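Zostness demo recorder, two weeks in
Posted 6 Oct 2026

So I finally caved and paid for Zostness, the demo-collecting add-on that plugs into the Valtimia simulator, and I've been living in it every evening since! Quick background: I'm training a small pick-and-place policy at home and I needed lots of examples of an arm grabbing different things in clutter. My old way was a gamepad and a homemade script, and it was miserable.

Setup took me one evening, most of it spent hunting for the folder where Valtimia keeps its object models (it's under "shared", not "scenes", grr). After that it's pretty painless. You pick an arm, pick a bunch of objects, hit shuffle, and it drops them in a new layout every time. You steer, it records, you press K to keep or X to toss. I love the X key. I use it a lot.

My goal is 2,000 kept demos and I just passed 1,000. On a good night I save a new one every 11 seconds or so of driving, which my old script never got near.

What I don't love: the default camera. It looks down from above, and once the gripper goes in low it covers up the very thing you're trying to grab. With the toy cubes and the cup off to the side you're fine, but anything tucked in close to the fingers gets lost.
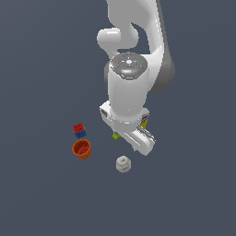

You can add a second view, and please do, but it makes the files much bigger and the replay window gets choppy on my laptop. I also wish the plain dark background came with some variety (you can swap it by hand, one file at a time, ugh).

Export is great. I went straight into the Mansour trainer with no fiddling. I tried the Stestine format too and had to rename a couple of columns, no big deal.

Four out of 5 from me. If they fix the default view I'll come back and bump it up.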